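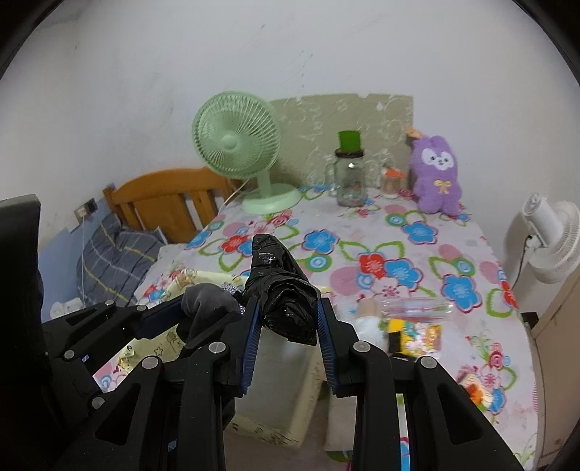 Can the software check on a hand-held gripper recording be trusted to catch a bad grasp before it goes into training?
Only for the faults it was written to look for, and the list is shorter than the release notes suggest. Treat a pass from the checker as one line on this sheet and fill in the rest by hand.

Software inspection checklist, two-gripper recordings
Site: Drarkstead
Pipeline: Moltivari (recording, pose tracking, export)
Policy training: Arero
Inspection date: Sunday, August 2, 2020
Result: passed with conditions, see sections 3 and 5

Marks used: OK, OPEN, FAIL, N/A. An item without a mark counts as OPEN. "Looks fine" is not a mark.

1. Before recording

1.1 Clocks on left and right tools agree at start of session. OK
Comment: Agreement at the start says little about agreement at the end. See 3.2.

1.2 Lens calibration loaded, and it belongs to the lens that is fitted. OK
Comment: The tool only checks that a calibration file exists. I compared the serial numbers by eye. It would have accepted the file from the other hand without a murmur.

1.3 Image mask for the dark rounded corners switched on. OK
Comment: Before January the tracker was picking features in the vignette. The fix works, as far as I can tell.

1.4 Jaw opening reads zero when fully closed, both tools. OPEN
Comment: Left is good. Right drifts a little after repeated hard squeezes. The proposed cure is to subtract an offset in software. I would like to know the cause first.

2. Perception

2.1 Object mask follows soft items through a full pick. OPEN
Comment: Bunched cloth is handled better than I expected. A rolled black plastic bag between black jaws is another matter. Glossy highlights get labeled as separate objects, and the dark folds get merged into the linkage. The blue pads are the only clean boundary the software has to work with in that area.

2.2 Background prints do not produce false objects. FAIL
Comment: Large flowers and circles on a bedspread or table cover are still proposed as things to pick up. Raising the threshold hides the flowers and also hides small packets. That is a trade, and it was reported as an improvement.

2.3 Second gripper in view is not taken for an obstacle or a target. OK
Comment: Tested with one tool partly behind the other. Fine in the clips I watched. I did not watch them all.

2.4 Clear containers. N/A
Comment: Marked N/A because the software makes no claim about them. The slide deck does. One of the two should be changed.

3. Tracking and timing

3.1 Tracker recovers after a fast wrist turn. OK
Comment: Recovery is flagged in the log. Please leave the flag in the export - at present it is stripped out and the training side never sees it.

3.2 Clock drift at end of session under the limit. FAIL
Comment: Limit is 90 ms. One long session closed at 235 ms. The exporter resampled it and called it good. Session pulled by hand.

3.3 Dropped images reported. OK

4. Automatic episode filter

4.1 Sample reviewed by a person against filter output. OK
Comment: The set holds 1000 episodes and the filter kept 452 of them. I have read that presented as proof of high standards. It may just as well mean the filter throws out slow, careful handling of soft items, which is the thing we were asked to collect. Rejected episodes need a review of their own.

4.2 Reason given for each rejection. OPEN
Comment: "Low quality" is not a reason.

5. Planning and control, replay on the arms

5.1 Speed limit held during replay. OK

5.2 Commanded grip force capped in the controller, below the policy. OPEN
Comment: The cap sits in the policy config. Anyone retraining can change it without noticing. Move it down before the next replay.

5.3 Two-arm collision check active when the arms cross. OK
Comment: Active, yes. The margin assumes nothing is held. A bag with a loose flap or hanging cloth is outside the model altogether, so keep the crossing distance wide.

5.4 Stop button cuts motion with the planner hung. OK
Comment: Killed the planner process in mid-move to test this. Arms stopped. Best result of the day.

6. Tooling

6.1 Checker version recorded in each export. FAIL
Comment: The field is there and it is blank.

6.2 Shibata viewer shows raw and filtered data side by side. OK
Comment: It does, but it opens on the filtered view. Reviewers should switch to raw before signing anything.

Conditions
No replay on the arms until 5.2 is closed. Items 2.2, 3.2 and 6.1 to be rechecked on raw data. Item 1.4 stays open until a cause is written down here.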